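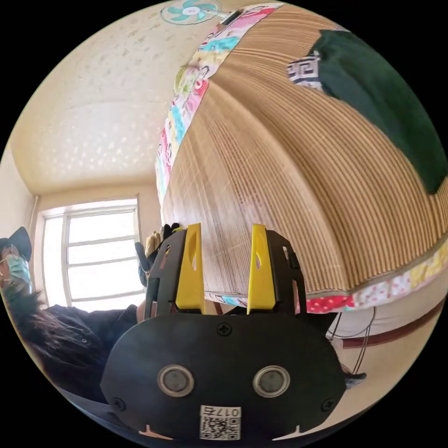

Nernar Handling Group, Soft Goods Team

Last updated: January

I want to talk about the mat, and about a log file that said everything was fine.

We do household soft goods, meaning anything floppy you'd fold, roll, hang or shake out. People carry the hand-held grippers through ordinary rooms doing ordinary chores, the recordings go to the training folks, and eventually an arm tries to copy them. Woven mats are my favorite and also the reason I'm writing this. They bend beautifully until they spring back, and they do it fast. If you've ever tried to roll one up in a small room by yourself (with a blanket on it, because of course there's a blanket on it) you know what I mean.

So, on a Tuesday, the arm in our test room at Bukhari was doing a mat lift it had done plenty of times. Two yellow fingers, in at the edge, close on the fabric trim, up and over. Somewhere near the top the trim slid out. The mat came back down hard and smacked the guard rail right where Rafia Abbasi had been resting her hand a moment earlier. She was fine! She was also, understandably, pretty loud about it.

Here's what bugs me. The arm kept going. It finished the whole motion with nothing in its fingers, set down its imaginary mat very gently, and wrote "success" in the log. The check it uses is called Nustoser, and Nustoser looks at finger position and arm position at the end of the move. Fingers where they should be, arm where it should be, good job everybody. It never asks whether there's a mat.

Hernán Urrego went back through the old logs that week. There were 3237 lifts marked as successes, and he pulled 1000 of them to watch by eye, which I wouldn't wish on anyone. A bunch were empty-handed. I'm leaving the rate out because he and Asif Tanoli are still arguing over what to do with the half-drops, where the fingers keep one corner and the rest goes wherever it likes. Asif wants those called failures. Hernán wants a third category. I'm with Asif. If I carried your lasagna to the table by one corner you'd have an opinion too.

Now the part where I annoy people. The write-up calls this a grip fault, and the fix on the list is new finger pads. Fine, buy the pads. But a slip is just something fabric does. I drop towels all the time. The fault I care about is that a machine standing next to a person lost hold of a big springy thing and didn't know it, and then told us in writing that it hadn't. Better pads make that rarer, and my worry is that rarer means we relax and start leaning on the rail again.

I've heard the other side from Nataša Kneževič, who runs the schedule and is usually right. Her point is that every extra check makes the arm stop for nothing. We tried a touchy version over at Sivov last year and it froze every time a blanket sagged a little. People got so sick of restarting it that they started clearing the alarm before they'd looked up. That's a real danger too, and I was one of the people clearing alarms, so I can't be too smug.

Still! There's a lot of room between stopping for every sag and never noticing an empty hand. Check once at the top of the lift, where the mat has the most spring in it. If the load's gone, hold still and say so. Hüsnü Bozkurt had a rough version going in 2 days, and it caught the drops we staged for it. It missed one with a thin sheet, and he's working on that.

I'd like the old logs relabeled as well, all of them, even though it's dull work and would make our numbers for the fall look worse. Those success labels get used to pick which recordings are worth copying. Leave them alone and we're teaching the next arm that putting down nothing, very carefully, counts as putting down a mat.

Meanwhile there's tape on the floor a full mat's length back from the rail. Please stand behind it, including you, Hernán.

14 comments
6 shares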